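Report on a Visit to the Heydari Collection of Wartime Posters, Wosstead

Oct 11, 2022

Members of our study group traveled to Wosstead to view the Heydari Collection, a private holding of posters, leaflets and printed cloth produced by several governments during the two world wars. The visit had first been planned for July and was moved to the fall when the reading room closed for new shelving. We were received by Farhad Asadi, who oversees the collection, and by Senthil Mudaliar, who is responsible for the care of paper and textile items. The group numbered 25, and the day was divided into a morning in the print rooms and an afternoon in the work areas on the lower floor.

The collection was begun by a printer whose trade took him to ports on both sides of the Atlantic. He bought what other people were throwing away: recruiting sheets, ration notices, appeals for scrap metal, warnings against careless talk. He kept no diary, and the penciled notes on the backs of the sheets give a town and, in most cases, a price. Mr. Asadi explained that these notes remain the main evidence for where a given sheet was posted, and that the staff have been cautious in adding to them.

Cataloging has been under way for some years. Each sheet is entered by country, printer, size and stated purpose, and then by what the staff call its address, meaning the person to whom the poster speaks. A savings poster may speak to a mother, a farmer or a child. Posters from opposing countries often share an address and even a pose, and the collection stores such sheets in the same drawer so that they can be compared without moving from room to room. Several members found this the most useful practice seen during the visit. One member asked whether such an arrangement might offend families with ties to one side or the other. Mr. Asadi replied that the question is raised by visitors from time to time and that the drawer labels give the country, the year and the printer, with no comment.

A large part of the morning was given to posters on the subject of household thrift. Governments on every side asked citizens to mend clothing, save soap, share fuel and turn in worn cloth for reuse. The artists treated laundry as a serious matter. Shirts on a line stand in for a well-run home, and in one set of sheets by the Erkar printing works the washtub is drawn larger than the woman who bends over it. The captions are brief and stern. Mr. Mudaliar observed that these sheets survive in smaller numbers than the recruiting posters, as they were pasted up in kitchens and shop doors and were seldom taken down whole.
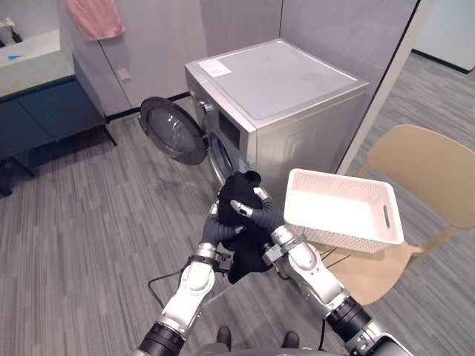 A black garment held in front of the washing machine.

The Erkar works deserves a fuller note than this report can give. It printed for the government in wartime and for seed merchants in peacetime, and the same lettering appears in both kinds of work. The collection holds 30 of its wartime sheets, of which 3 are known only from this set. The group was permitted to examine two of them unframed. The red ink has held well. The green has browned along the folds, and the staff do not intend to retouch it.

After lunch the group heard a short paper on leaflets dropped from the air. These were printed in haste on thin stock and were meant to be read once. Their language is plain and at times friendly, in contrast to the posters made for the home public. The leaflets shown to us came from the Flurkach purchase, a trunk of loose papers that reached the collection without a list. Sorting it has taken a good deal of staff time. Members noted spelling errors in several leaflets, which suggest that the writers were working in a language they had learned at school. One leaflet promised good treatment and hot meals to any soldier who presented it. Another consisted only of a weather report and a short verse.
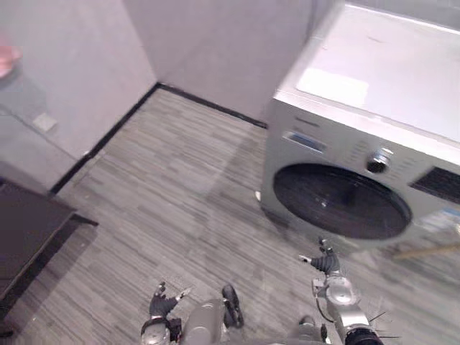

The front-loading washing machine, seen from above.

Discussion then turned to how such material should be shown to the public. Mr. Asadi favors placing the sheets of opposing nations on the same wall at the same height, with a translation beside each one and a brief statement of who paid for the printing. Some of our members felt that visitors, and school groups in particular, would need more guidance than this. It was agreed that insulting portraits of the enemy present the hardest case. The collection lends these only with a written plan of display, and it has declined two requests in which the sheets were to serve as decoration.

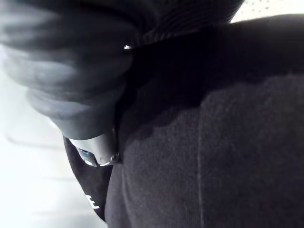 Printed and woven propaganda on cloth formed the last subject of the day. Scarves, armbands and banners carried slogans into places where a poster could not be hung, and they were worn until they failed. Mr. Mudaliar spoke at length about how little of this material was ever described properly, with old lists giving no more than "cloth, dark." He urged members to record the structure of a fabric before its color. Fine parallel ribbing of the sort seen on the dark fabric in the view printed with this paragraph is a feature that can be put into words at once, and it helps a later reader tell one black item from another. The collection has adopted a one-page form for this purpose, and a copy was given to each member.

The group expressed its thanks to both hosts. Members who wish to consult the thrift posters or the Flurkach leaflets should write to the reading room in advance, stating the country and subject of interest. Bags and coats are left at the front desk, and only pencils may be used at the tables.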